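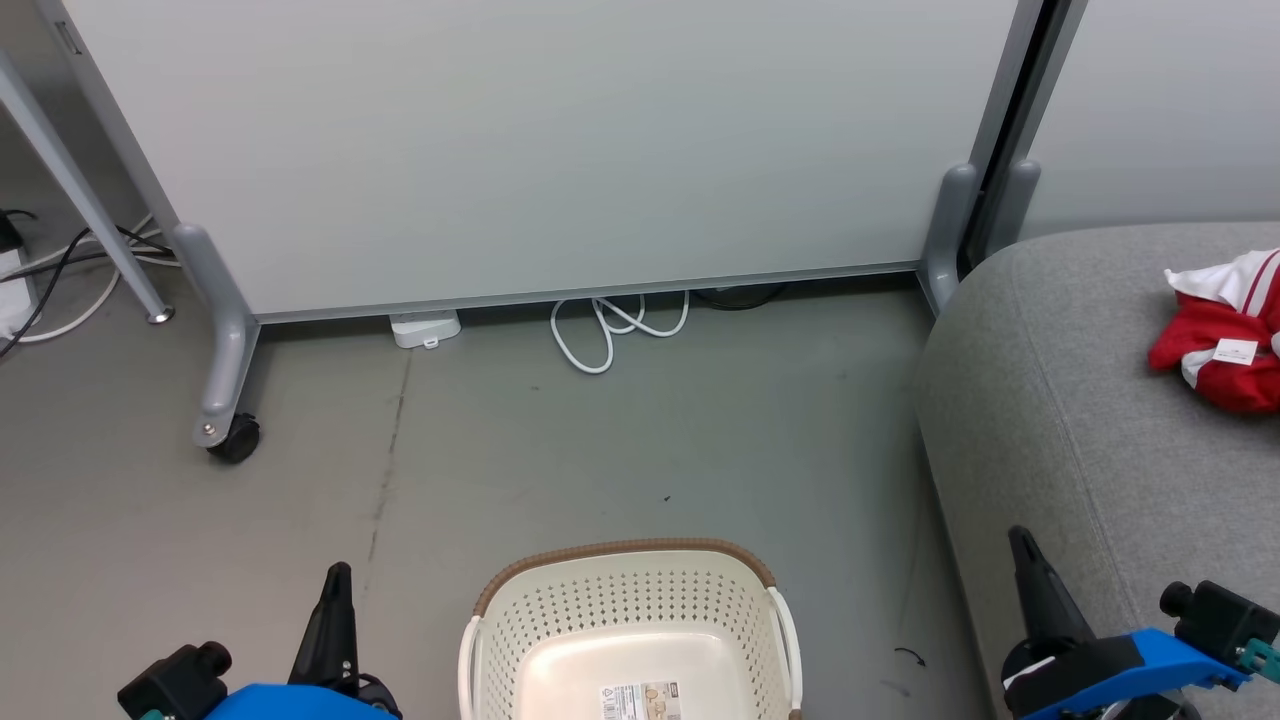 Unit 6: Exchange rates, pegs, and why small countries worry about them

Okay, so last unit we did interest rates inside one country and pretended the rest of the world didn't exist. Time to stop pretending. These notes cover what I went through in lecture plus a couple of things I rushed at the end (sorry, I always run out of time on the peg section).

Reading: chapter 9 in the course pack, and skim chapter 10. You can skip the appendix with the matrices unless that's your idea of fun.

1. What an exchange rate is

It's a price. I keep saying this and I'll keep saying it, because half the confusion on the midterm comes from forgetting it. It's the price of one money in terms of another, and like any price it moves when people want more or less of the thing.

The annoying part is which way up you write it. In this course I always write units of home currency per one unit of foreign currency. So if the number goes up, the home currency has gotten weaker. Yes, it feels backward. The textbook does it the same way, so let's all suffer together.

We'll use a made-up country called Nundby, with its currency, the nund. Say the rate is 10 nunds per dollar. If it goes to 12, you need more nunds to buy the same dollar, and the nund has depreciated. If it goes to 8, the nund has appreciated. Write that on a sticky note.

2. Who wants nunds, anyway?

Foreigners want nunds when they buy Nundby's exports, when they visit on vacation, or when they want to hold Nundby bonds and bank deposits. People in Nundby want dollars for the mirror-image reasons: imports, travel, foreign assets.

Over a few years, trade matters a lot. Over a few days, it's mostly the financial stuff. Somebody moving a pile of savings from one country to another can swamp a month of shipping containers before lunch.

Worked example. The Castellanos Furniture Company in Nundby sells a table abroad for 248 dollars. At 10 nunds per dollar that brings in 2,480 nunds. Now the nund weakens to 12. Same table, same dollar price, but the company collects 2,976 nunds. Lovely for Castellanos! Except the hinges and varnish are imported, and those just got more expensive too. When you answer a question on this, do both sides. I take off points every single year for people who stop at "exports go up, the end."

3. Interest parity, the friendly version

Suppose a one-year deposit pays 7 percent in Nundby and 4 percent in the US. Why doesn't everybody put their money in Nundby?

Because you have to come back out again. If the nund loses 3 percent against the dollar over the year, you've given up pretty much everything you gained on the rate. So the rough rule is:

home interest rate = foreign interest rate + expected depreciation of the home currency

That's uncovered interest parity. "Uncovered" means you haven't locked in the exchange rate ahead of time and you're just carrying the risk. Does it hold in real data? Not very well, especially over short horizons, and we'll look at why in Unit 8 (risk premiums, mostly). But it's the right place to start thinking, and we need it for the next bit.

One thing that came up in class: what if the central bank raises rates and nobody's expectations about the future level of the currency change? Then the currency jumps up right away, to a point where it's expected to drift back down. If that made your head hurt, draw the timeline. Today's rate on the left, next year's on the right, and a line sloping between them.

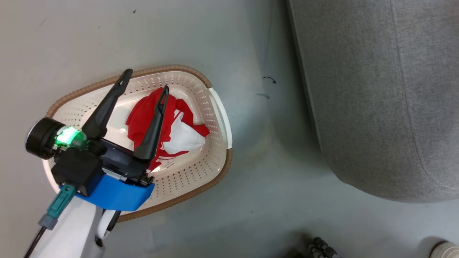
4. Pegs

Some countries don't let the price move. They pick a number and promise to defend it. Let's say Nundby pegs at 10.

To keep that promise, the central bank has to stand ready to buy nunds from anyone who's selling, and it pays with foreign reserves. Say it starts out with 2,936 million dollars. Sounds like plenty. But if investors get nervous and pull out 400 million a month, you can do the division yourself — a little over seven months, and that's assuming the outflow stays steady. It won't. People can do the same division you just did, and they'd like to be out before month seven.

So the bank has three choices, and none of them is pleasant.

Raise interest rates enough that people want to stay. This works for a while, but it hits everyone with a loan, and if the economy is already weak it may not be believable.

Restrict money leaving the country (capital controls). Hard to enforce, and it tends to scare off the people you'd like to come back later.

Let go of the peg.

5. The trilemma

You can have two of these, never all three: a fixed exchange rate, free movement of capital, and your own interest rate policy. Try picking all three and see which equation breaks. With a believable peg, expected depreciation is zero, so the parity rule says your interest rate has to equal the foreign one. There goes your independent policy.

Our two other pretend countries fit in here. Jiltano floats its currency, lets money move freely, and sets its own rates. Sungate pegs, also lets money move, and simply copies whatever the big central bank next door does. Sungate had a nice boom when its neighbor cut rates in a recession, and a housing mess afterward, since those rates were way too low for a place that was already growing. Keep Sungate in mind for the essay.

6. Practice for section

a) The nund goes from 10 to 9 per dollar. Has it appreciated or depreciated? What happens to the price in nunds of an imported phone that costs 300 dollars?

b) Foreign rates rise by 2 points and Nundby keeps its peg with open capital markets. What must Nundby's rate do? Who inside the country complains first?

c) Redo the reserves story with an outflow that starts at 400 million and grows by 100 million each month. In which month does the bank run out?

d) Jiltano gets hit by a drop in export demand. Walk through what the floating rate does, then do the same shock for Sungate. One paragraph each is fine.

Bring (c) worked out on paper, with the running total showing. Spreadsheets are okay if you print them. Problem set 6 is due at 4 p.m. the day before section, and the February review session will cover Units 4 through 6 only.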